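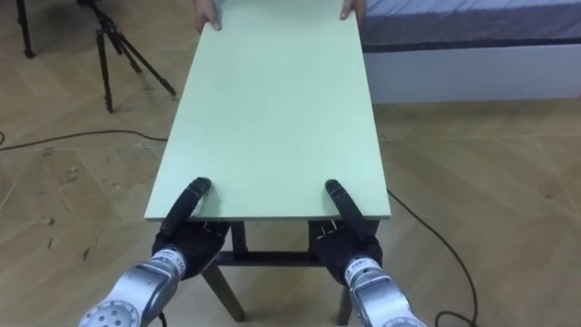
4.2 Shared carrying

The final task of the Gudeta course asks student teams to get a robot and a person to move furniture together, and it quickly became everyone's favorite. Carrying with a partner is hard in a way that picking up a cup never is: the robot has to hold on firmly and still give when the other person shifts. In the tabletop trial (Figure 3), each side takes one short edge of the board, and the Bromen team chose a grip with one long finger flat on top and the palm hooked under the edge. We loved this choice! It leaves the thumb side free of fine adjustments, and the students could explain every part of it on a single whiteboard.

Each team had 60 minutes on the robot per session, over 4 weeks in September. Teams wrote their own controllers on top of Sito, our small motion library, and most spent their first session just tuning how stiff the arms should be. Of 35 students, 18 had never programmed an arm before the course began, and several of them ended up writing the best force-following code in the class (the Grunent team's version is now part of Sito).

Speech turned out to matter more than we had planned for. Teams that agreed on short spoken cues such as "down" and "hold" had smoother trials than teams that relied on force sensing alone, and we now teach cues in the first lecture.

Figure 3. Shared carrying task: a person and the robot hold a tabletop at the dark wooden table frame.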